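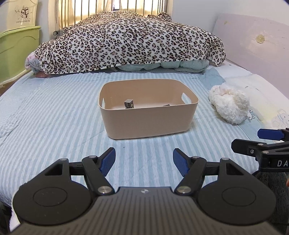 The guest room at Girholm is the smallest of the bedrooms and the one that fills up fastest. We do it last when we go through the house in August, and by then most of the bedding has ended up in there. The basket is the one we use for small things that have no home. It is plastic, a beige pink, with an oval handle hole at each short end, and it sits in the middle of the bed while the room gets sorted. The striped sheet stays on all summer. The leopard-print blanket and the pale teal quilted comforter live at the head of the bed until the weather turns.

This page is part of our record of the house, room by room. There are 91 entries so far, and the guest room has 10 of them. Most are short. We write down what was kept, what went and where it was put, so that whoever opens the house next spring can find the spare pillowcases.

Notes on the bed and what was on it:

Basket. Bought for the bathroom at Drokusstead and brought over when that flat was given up. It was too wide for the shelf there. Rounded corners, so it doesn't catch on the sheets. It goes on top of the wardrobe when the room is in use.

Striped sheet. Pale blue and white. One of a set of 3, all bought together. The other two are in the landing cupboard, second shelf, under the towels. Wash at 40 and dry flat if possible – the elastic on one has gone already.

Leopard-print blanket. Black and brown spots on cream. Too warm for August but everyone who stays asks for it. Stays in this room.

Teal comforter. Goes into the zip bag at the end of the season. The bag is under the bed on the window side. Don't put it in the loft, which was damp last winter.

White fluffy thing to the right of the basket. Listed as "soft, white" in last year's notes and nothing more. Kept.

The wardrobe took longer than the bed. We took out 6 coat hangers that had lost their hooks, an old Pridano catalogue and a bag of curtain rings. The rings have been kept for the back bedroom, where the curtains still need hanging. The catalogue went in the recycling.

Next page: the landing cupboard.

We use cookies to remember your display settings. By continuing to browse you accept this. Accept | Settings

Comments

Are the curtain rings the wooden ones? If so I think they belong to the front room – there was a pole to match.

We have the same sort of basket from Koyama and keep potatoes in it. The handles have held up well.

Please leave the leopard blanket where it is. I'm there in October.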